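What I Learned From Four Cutting Boards (Home and Materials, Final Project Report)

We use cookies to remember your settings and to see which pages people read. Accept all / Manage choices

My grandmother oils her cutting board every month and my roommate has never oiled his once, and both of them think the other way is crazy. That's pretty much where this project came from. I wanted to know if oiling a board makes any difference you can measure in a student kitchen, with student money, over one semester. My partner for the testing was Shahla Rahimi, who has way better handwriting than I do, so the logbook is all hers. The writing (and any mistakes) is mine.

First, the background, because I had it mixed up for the first couple of weeks. Wood and bamboo both take in water and swell, mostly across the grain. If one face gets wet and the other stays dry, the wet side grows more and the board cups. Bamboo is technically a grass, and boards made from it are strips glued together, so you've got the strips and the glue both doing their own thing. Mineral oil doesn't seal a board like paint would. It soaks in near the surface and slows the water down. Cooking oil would do that too for a while, but it goes rancid and smells awful, and I say this as a person who tried it on a scrap piece before I'd read the chapter.

We bought 4 bamboo boards, same size, same store, same shelf. Two got oiled and two stayed bare. For the oil I used food-grade mineral oil, two coats, a night apart, wiped off with an old T-shirt. Then every board got the same treatment: laid flat, one face covered with a wet dish towel for 3 hours, then stood up on its edge to dry overnight. We did that 23 times. It sounds like a lot but you get into a rhythm, and I got plenty of reading done for my other classes with a damp towel next to me!

To measure cupping we set a steel ruler across the middle of the board and slid feeler gauges under it until one was snug. I'd never held a feeler gauge before this. They're little metal leaves with the thickness stamped on them, and they're really satisfying to use. We also weighed each board before and after soaking on a kitchen scale, with the caution that the scale only reads whole grams and got bumped at least once (see Shahla's note in the logbook, underlined twice).
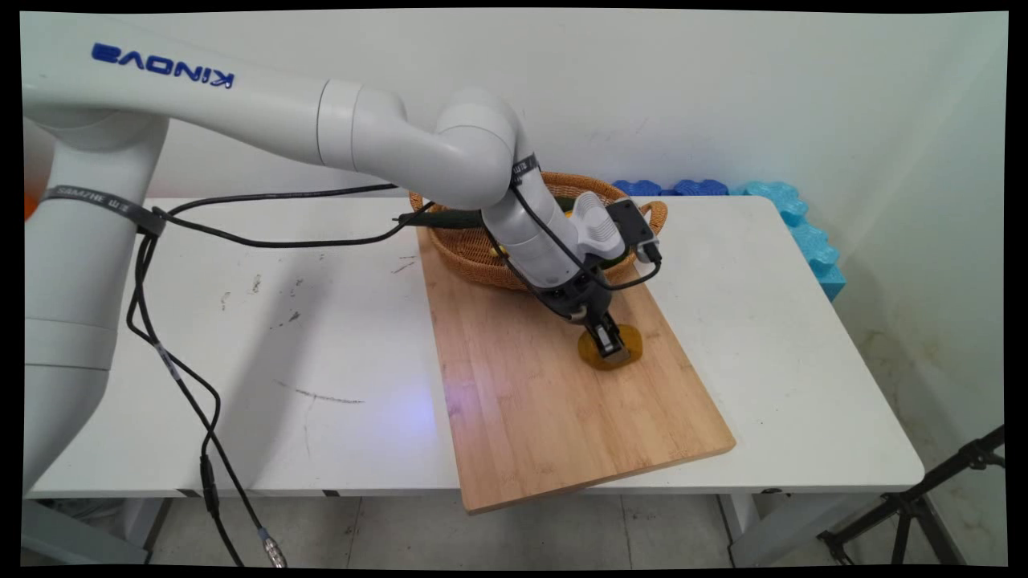

Keyvan Mirzaei read my first draft and wrote in the margin that I was testing the wrong thing, that people don't get rid of a board for being a little bent, they get rid of it when it smells like onions or starts to look fuzzy. I was kind of annoyed for a day and then I had to admit it was a fair point. So we added a second part, which was smaller and a lot less scientific. We rubbed half an onion on each board, washed it with dish soap and warm water, waited until the next morning, and had people from my floor sniff them without knowing which was which.

Okay, results. The bare boards took on more water every single time. The difference was biggest in the early rounds and got smaller toward the end, and I think that's the oil slowly washing out, though we didn't re-oil anything to check. Both bare boards cupped more than the oiled ones. One of the bare ones also opened up a hairline crack along a glue line near the corner, in round 19 according to the log. The oiled boards had no cracks that we could find, even with a flashlight.

The onion part was a mess. People couldn't agree on anything. One girl said all of them smelled like her aunt's kitchen, and two people picked the oiled boards as the worst. If I did it over I'd use garlic, and I'd rinse in cold water for half of them, and I'd definitely not do it right before dinner. I'm reporting it anyway since my instructor says a result you don't like still goes in.

There are some obvious weak spots here. Two boards in each group is tiny. The dorm heat came on in the middle of the testing and the air got super dry, so the later rounds dried faster than the early ones. And a wet towel for an afternoon is harsher than what most boards go through, unless you live with my roommate and his sink.

If I had another semester, I'd re-oil one board partway through and see if it bounces back, and I'd add a maple board to compare. Shahla wants to try beeswax mixed into the oil, and she's already found a recipe.

I gave one of the oiled boards to my grandmother. She ran her thumb over it and told me it needed another coat.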